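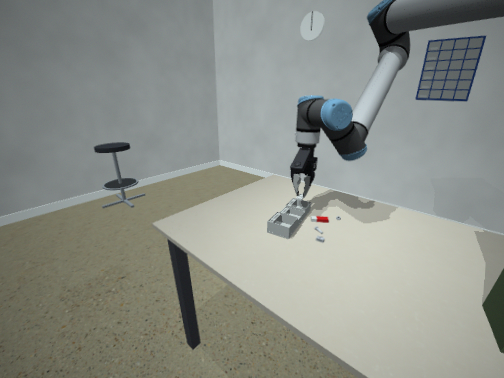 Passing Efficiency and Game Outcome in Regional Amateur Football

Final Project Report, Applied Statistics in Sport
September 30, 2022

Abstract

This report examines whether a quarterback's passing efficiency predicts the final scoring margin in amateur eleven-a-side American football. Play logs were taken from one season of the Elden Conference, with most of the detailed analysis done on two clubs, Mistdale and Ulloa. The data set holds 2,093 offensive plays, of which 621 are pass attempts. Adjusted yards per attempt was the strongest single predictor of scoring margin. Completion percentage alone was weak. Turnovers explained much of what the passing measures did not.

1. Introduction

Published work on passing statistics deals mostly with professional and college football. In those leagues pass plays are frequent, the quality of play is fairly even, and the data are recorded by trained staff. Amateur leagues differ on all of these points. Teams run the ball more often, rosters change from week to week, and the play log is usually kept by one person on the sideline.

The question for this project was whether the usual passing measures still carry information under these conditions. A second question was whether a measure that can be worked out by hand from a paper log performs well enough that a small club would not need software.

2. Data

2.1 Source

The Elden Conference posts a play log for each game after the result is confirmed. Each row gives the down, distance, field position, play type, yards gained and result. The logs do not record the defensive formation, the depth of the throw or the intended receiver. These limits ruled out any measure based on air yards or coverage.

2.2 Cleaning

The logs were read into a single table using Dornotard, the charting package installed on the course computers. The following rules were applied before analysis:

Plays wiped out by a penalty were removed.
Sacks were coded as dropbacks but not as pass attempts.
Spikes to stop the clock were removed from all passing totals.
Kneel-downs at the end of a half were removed from rushing totals.
Two-point tries were left out.

A sample of 200 plays was checked by hand against game film. In 11 of these the yards gained in the log did not agree with the film. Most of the errors were a difference of one or two yards on a running play. The logged values were kept in every case so that the checked and unchecked plays would be treated the same way.

2.3 Variables

Completion percentage: completions divided by attempts.
Yards per attempt: gross passing yards divided by attempts.
Adjusted yards per attempt: passing yards, plus 20 yards for each touchdown pass, minus 45 yards for each interception, divided by attempts.
Turnover margin: takeaways minus giveaways.
Scoring margin: points scored minus points allowed.

All values were computed per team per game.

3. Method

Each passing measure was first compared with scoring margin using a simple linear regression. Turnover margin was then added as a second predictor. Because interceptions appear in both turnover margin and adjusted yards per attempt, a separate version of turnover margin was built from fumbles only. This version was used whenever adjusted yards per attempt was in the model.

Games with very few pass attempts gave unstable values. One completion on a short list of attempts can move yards per attempt by a large amount. To limit this effect, each game was weighted by its number of attempts. The unweighted models were also run and gave the same ranking of predictors, with wider intervals.

Both teams in a game share one result, so the two rows for a game are not independent. Standard errors were clustered by game.

4. Results

4.1 Single predictors

Adjusted yards per attempt had the closest relationship with scoring margin. Yards per attempt came second. Completion percentage came last, and its confidence interval included zero in the unweighted model.

The weak result for completion percentage is consistent with how the clubs call plays. Ulloa used many short throws behind the line of scrimmage on early downs. These were completed at a high rate but gained little. Mistdale threw less often and further downfield, finished with a lower completion percentage, and had the better scoring margin.

4.2 Two predictors

Adding fumble margin improved every model. The improvement was largest for completion percentage and smallest for adjusted yards per attempt. The coefficient on adjusted yards per attempt changed very little when fumble margin was added, which suggests that the two measures describe separate parts of the game.

4.3 Down and distance

Attempts were split into early downs (first and second) and late downs (third and fourth). Early-down efficiency was more stable from game to game for both clubs. Late-down efficiency had a stronger link to scoring margin within a game but did not carry over to the next one. A club that wants to judge its own passing offense over a season should give more weight to early downs. 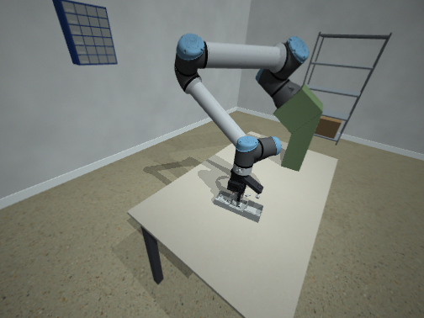
5. Discussion

The ranking of measures agrees with what is generally reported for higher levels of play. The size of the effect does not transfer directly. Amateur games in this sample had wider scoring margins, and a mismatch between teams raises both passing efficiency and margin at the same time. No control for opponent strength was included. A rating built from earlier results was tried, but the schedule was too short for the ratings to settle before the season ended in June.

The direction of cause is also uncertain. A team that is behind will throw more, often against a defense that allows short completions. This tends to raise completion percentage in losing games. Removing fourth-quarter plays with a large score difference reduced the problem, although the cutoff for a large difference was chosen by judgment and other choices are possible.

On the second question, adjusted yards per attempt needs only four totals per game. All four can be taken from a paper log with a pocket calculator, and the hand-checked sample suggests that the logs are accurate enough for this use.

6. Limitations

The season covers one conference only.
Weather and field surface were not recorded.
Dropped passes are counted against the quarterback.
Several teams changed quarterbacks during a game, and the logs do not always mark the change. All measures should be read as team passing measures.

7. Further Work

The next step would be to add a second season and repeat the opponent adjustment. Recording throw depth in three bands (behind the line, short, deep) would require one extra column in the log and would allow the play-calling difference between Mistdale and Ulloa to be tested directly.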